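Notebook, Gautier reading room
September 2023

Second week on the political biographies, and I finally feel I have my feet under me. For anyone picking this up after me (hello, Trudy!), the job is to write short lives of the members of the old provincial assembly for the Trora reference pages, and I've been working through the merchants first, as they left the most paper behind and complained the most in it.

Spent nearly the whole morning on Evon, the elder one, who sat for the harbor district. I had him down as born in 1768, which is the date in the printed family history and on every page that copies from it. The parish register doesn't agree. There is a baptism in that year, all right, but the mother's name is wrong and the father is called a cooper, and our man's father was never anything but a ship's chandler as far as I can find. My feeling is that we have two cousins with the same name and that somebody long ago folded them into one person. I've put a question mark beside the year in the draft and left the rest of the opening sentence alone for now.

Annick Vasseur came by before lunch with the tax rolls she promised me, bless her, and we had a good long talk about whether a man can be called a "leader" of a party when there wasn't really a party, only a group of members who ate at the same inn and voted together on the roads. She says call it a faction. I think "faction" sounds like knives in the hallway, and these were people who argued over bridge tolls. We settled on "the harbor members" for the draft, with a note, and I'm quite happy with that. 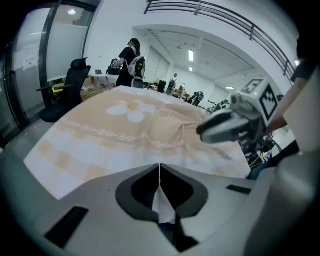
After lunch I went back to the letters in box 8, which I'd been putting off on account of the handwriting. Well, they were worth it! Folder 2 has a run of letters from Evon to his brother-in-law during the winter he was thinking of giving up his seat, and he goes on for pages about the cost of lodging in the capital and how his bookkeeper can't be trusted to read a bill of lading. Then, tucked in right at the end of one of them, he mentions that the governor has asked him onto the council. Just like that, between the price of candles and a cough. It means the appointment was already in the air before the session closed, and the account on the Grondance site has it coming well after. I've copied the passage out in full on the next page and marked the words I couldn't make out.

The draft entry is long. The limit is 2000 words and I'm over it, mostly on the tolls, which I find far more interesting than a general reader is likely to. Trudy, if you have a minute, please be ruthless with the third section and leave me the candles if you possibly can.

Still to do on Evon:
Check the cooper's family in the burial register, same parish.
Ask Annick if the rolls list the chandlery under his name or his father's.
Find out who took the harbor seat after him. The assembly journal skips it.
Return box 8 to the desk.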